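Sultana loaf, soak the fruit or not?

Lindance
Made the tea loaf again last night and I am so pleased with it! Soaked the sultanas in strong tea till morning, 200g of them, and it sliced beautifully. Does everyone soak?

Halus
Never. Straight in from the packet, 25 minutes longer in a low oven. Soaking makes it claggy.

Lindance
Claggy! You're not draining them, surely?

brilside272
With Lindance on this. Drain well, keep the tea for the batter, and leave it wrapped till the next day if you can bear to (I can't).

Halus
Fine, I'll try one in May when my sister's lot are over, all 11 of them. Still using my own tin though.
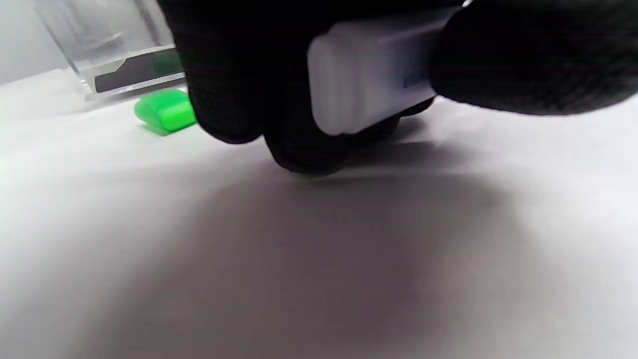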